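Cellular shade

2 min read

A cellular shade, also called a honeycomb shade, is a window covering made of fabric pleated into rows of hollow tubes. Seen from the side, the tubes look like the cells of a beehive, and they are the whole secret of the thing! 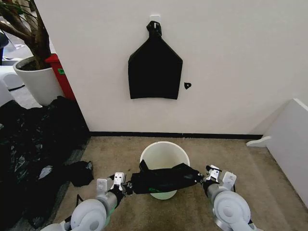
Each cell traps a pocket of still air between the glass and the room. Still air is a poor carrier of heat, so a lowered shade slows the loss of warmth in winter and the gain of it in July. Few window coverings this light do the job so well.

Construction

Cells come in single and double layers. A double-cell shade stacks 2 rows of pockets from front to back and insulates better, though it needs a deeper window frame. The fabric is usually a spun polyester, folded and glued along narrow lines, then hung between a head rail and a bottom rail. Fabrics run from sheer to blackout — the blackout kind has a thin metallic lining hidden inside the cell, where it doesn't change the color seen from the room.

The Grovlow pattern, named for the workshop that first cut it, uses cells of uneven height, with small ones at the top and larger ones toward the sill. It folds into a wonderfully slim stack. A shade in the Cuvier size, the tallest in the range, drops 100 inches and gathers to 9 when raised.

Operation

Older shades were raised with a cord. Cordless models use a spring in the head rail and are moved by hand from the bottom rail, a much safer choice in homes with small children. Top-down, bottom-up shades open from either end, letting in daylight while keeping the lower part of the window covered. They are a delight in a street-level bathroom.

Fit and care

Inside-mounted shades sit within the window frame and leave a narrow gap at each side. Side tracks, such as the Todance channel, close this gap and cut drafts and stray light. Dust comes off with a soft brush, and insects that wander into a cell can be blown out with cool air from a hair dryer.

See also: Roman shade, roller shade, storm window

Contact the editors | © Bárány Home Encyclopedia | Back to top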